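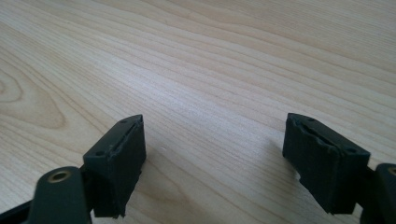
Photo: Marwa Fahmy

Tuesday, November 28, 2023

I have been writing at the same table since February, and in that time I have changed my mind about how I want to work from home. When I left Kubiak I thought I would need a proper office. I priced a desk, a chair, a monitor arm and a set of shelves, and the total came to a little over $800. I bought the chair and left the rest in the cart.

The chair was worth it. The other things I still don't own, and I have stopped looking at them.

What made the bigger difference was the schedule. For the first couple of months I answered messages as they came in. I would start a draft at nine, look at my mail at ten past, and by lunch I had two paragraphs and a lot of open tabs. I was working longer days than I had at Kubiak and finishing less.

Boonsong Suksawat, who I used to share projects with, told me he only opens his mail twice a day. I said my clients wouldn't put up with it. He asked if I had tried. I hadn't, so I did. I now read mail at 11:30 and again at 4. One client noticed. She asked if I was on vacation, I told her what I was doing, and she said fine.

The second change was shorter blocks. I set a kitchen timer for 35 minutes and work on one thing. When it rings I get up, even if I'm in the middle of a sentence. I go out to the mailbox or put a load of laundry in. I tried 20 minutes first and it was too short for writing, although I still use it for invoices.

The third is that I put everything away at night. The laptop goes in a drawer, along with the notebook and the charger. I resisted this one for a long time. It takes a few minutes and it felt like a chore, but if the laptop is out after dinner I will open it. If it's in the drawer I mostly don't.

There are things I haven't solved. Phone calls are still a problem. The neighbors have started on their bathroom, and on drilling days I take my calls in the car. I also haven't found a good way to keep track of small jobs. I have a list on paper and another on my phone and they don't match.

I have two articles due for Eketti before the holidays and a long one for Rerkik after that, so posts here will be short until the new year. Marwa has asked me to write up how I do my invoices, and I'll try to get to that next.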